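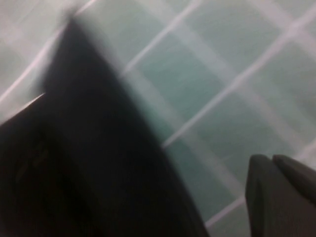

Plivent Citov hard glasses case, reviewed by Itsuki Yagi

900 shares
20 comments

I wear a heavy pair of glasses with a thick black plastic frame, and most cases sold at the optician's counter are too shallow for them. The arms fold up fat, the lid has to be pressed down and sooner or later the hinge gives. My last case came free with the glasses and lasted until the winter. In June I paid $33 for a Plivent Citov at Kordestani Optical in Saltness, and I've used it every day since.

The Citov is a rectangular case in one size. It opens along the back, and there's no zipper, button or elastic. The shop had it in plain navy and in the printed version, and I bought the printed one so I could find it in a dark bag.

In use

The first thing I check on any case is whether it stays open on a table. Cheap ones flop backward, or they creep shut while you're polishing a lens. The Citov's lid goes up to nearly vertical and stops there, and you can put the glasses in with one hand. I keep mine on the kitchen table by the wall, where we have a green checked tablecloth that's never flat, and the folds in the cloth haven't tipped it over.

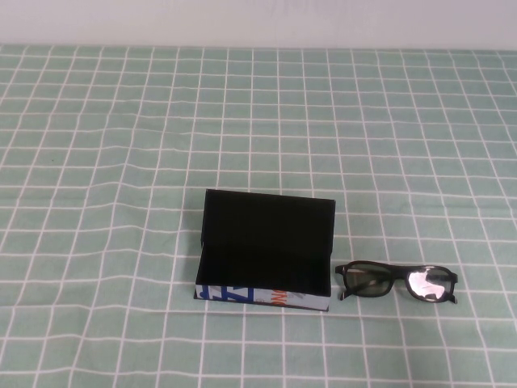

Vol. 33, No. 2

The lid is taller than the tray is deep, so most of the room is up top. You lay the glasses in the tray and they sit above its edge, then the lid comes over them. It looks wrong the first few times. My frames fit with the arms folded and a cleaning cloth tucked underneath. With two cloths the lid wouldn't shut properly.

Inside, the lid and the tray are both lined in matte black. It hasn't marked my lenses. It does show every bit of lint, and if you have a light-coloured dog you'll be going over it with tape. Black frames in a black tray are also hard to see at six in the morning. I've patted around in there for glasses that were on the counter. A grey or tan lining would have suited me better, and Plivent doesn't offer one.

The printing

The front of the base has dark blue shapes on a very pale blue-white, a bit like oversized lettering, with some orange-red letters farther along and small grey and black details. You'll like that or you won't. My daughter thinks it looks like a cereal box. The pale area toward the right end is the part I worried about, as that's where my thumb goes. It picked up a grey smudge in the first month and the smudge came off with dish soap and a damp rag. The colours haven't faded or lifted.

Carrying it

It's too bulky for a shirt pocket and only just fits a jacket pocket. In a backpack it's fine. I sat on it once in the truck, all my weight, and the lid didn't dent and the glasses were straight when I took them out. The closure is firm, and it's never come open in my bag. It also snaps loudly enough to turn heads in a library.
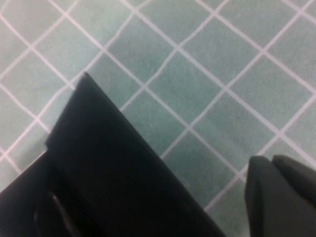
Price and who it suits

At $33 it costs more than a case needs to. The soft pouch on the same rack was a third of that, and if you wear thin wire frames the pouch would probably do. For thick frames the Citov is the better buy, mainly for the height in the lid. People who carry sunglasses with a strong wrap should take them to the shop and try them in the tray first; my own pair rocked on the lenses and I gave up on it.

Kordestani will exchange an unused one within the month if you keep the receipt. Mine went out with the recycling, but I'd have kept the case anyway.

Liked: lid stays up, plenty of height, closes firmly.
Didn't like: lint, dark lining, loud snap, price.

Share this review (2 comments awaiting approval)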